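The Ninety-Third Reamer

The letter from Plidano came on a Saturday, when the office of Rudd was closed and only the grinding shop was working. I found it because I had gone upstairs for a pencil. It had been put under the door and somebody had stepped on it. The date was typed at the top, Saturday, April 9, 2022, so a driver must have brought it the same day, all the way to Dreswood, and gone back without knocking.

I had worked at Rudd for long enough to know what such a letter contains. We had sent them 200 reamers, ground from Alluvum rods, which is a very hard grade and very unforgiving. They had measured 93 of them before they stopped measuring. The ninety-third was too large by 2 microns. It was written very politely. They wished to know if we had an explanation, and until they had it they would not use any of the others.

I must say that two microns is not a thing you can imagine. When I first came to this country I tried to explain it to my landlady with a hair, and she looked at my head for some time. But a reamer makes a hole, and in the hole goes a pin, and if the pin moves, then a person at the end of a long chain of other persons will be angry.

I took the letter down and read it aloud beside the old grinding machine, where four of us were standing with our coffee.
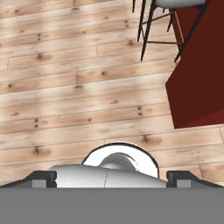

Then their gauge is wrong, somebody said from behind the coolant tank. It was always the gauge with Plidano, they kept it next to a radiator, and last year they had complained about a punch which was perfect.

The others laughed and I laughed too, because it was true about the punch. But I had ground these reamers myself. All of them had passed through my hands in three days, and my initials were on the sheet. I went home at noon and did not eat well.

On Sunday I took my notebook to the park and tried to remember each day. On the first day I dressed the diamond wheel in the morning and again after the break. On the second day the same. On the third day I had a telephone call. It was from my brother, and it was about our mother's flat, and who should have the key. I talked with him in the yard, perhaps for twenty minutes, and then I came in again and pressed the green button. I could not remember the dressing. I could remember very exactly the colour of the sky over the yard.

A machine which stands still becomes cold. Every apprentice learns this in his first week. The spindle gets a little shorter, the coolant settles, and when you start again you must let it run empty until it is warm and then measure the first piece twice. I had taught this to other people. I had even said it with a raised finger. 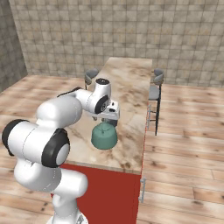 On Monday I came before six. I wanted to have the machine to myself, and I also wanted that nobody should see me looking in the scrap bin. We keep the test pieces there until the end of the month. Mine were in a paper bag with the number of the order, 349, and I put them in a row on a clean cloth and brought them to the measuring room.

You have to wait in the measuring room. The pieces must take the temperature of the granite table, and this cannot be hurried. I sat on the stool with my hands between my knees. The first test piece was good, and the second. The third was from after the telephone call, and I measured it five times, each time turning it a little. It was too large by one and a half microns. So it was not the radiator of Plidano.
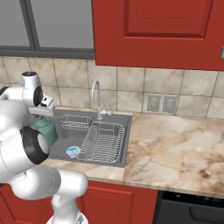
I could have put that third piece back in its bag. The bin would be emptied in June at the latest, when the scrap dealer comes for the carbide, and after this there would be only their word and their gauge. I went to the kitchen to think about it. A green mug was standing in the grey sink, close to the rim, and I washed it, although it was not mine, and held it in my hand much longer than it needed. Then I went back and wrote the number on the sheet, beside my initials, and the hour.

The manager arrived at eight. He read the sheet with his coat still on. I explained to him about the pause and the cold spindle, but I did not explain about my mother's key, as this had nothing to do with reamers. He asked how many pieces could be touched by it. I said that after a cold start it takes around ten pieces until the machine is in balance again, and that we must measure every one from the third day in order to be sure. He nodded and looked at the window. He wanted to know if I could write this down in English which Plidano would understand.

It took me all the morning. I wrote "regret" and removed it, and I wrote "sorry", and I removed this also and put "regret" again. I offered that they send the whole box back at our cost. I would have liked to write that Alluvum is a difficult material, but they know it, they have chosen it.

At four o'clock the telephone rang in the shop and it was for me. I dried my hands on my trousers.

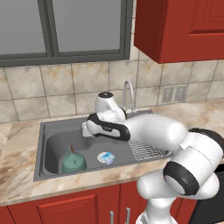
Was I the one who had written the letter, the voice from Plidano wanted to know. They had read it twice there. They had never before received such a letter from a supplier, usually they were told about the radiator. The box would come back on the morning lorry, and would I please measure the pieces myself, and put my initials again.

I said yes, I would. I asked if they had really moved the gauge away from the radiator, and there was a silence, and then the voice said that they would look.

The box came the next day, packed better than we had packed it. I let the machine run empty for half an hour, and I gave my telephone to the storekeeper, who locked it in the drawer with the micrometers. My brother called twice before lunch. In the evening I called him back from the bus stop and told him that he could keep the key.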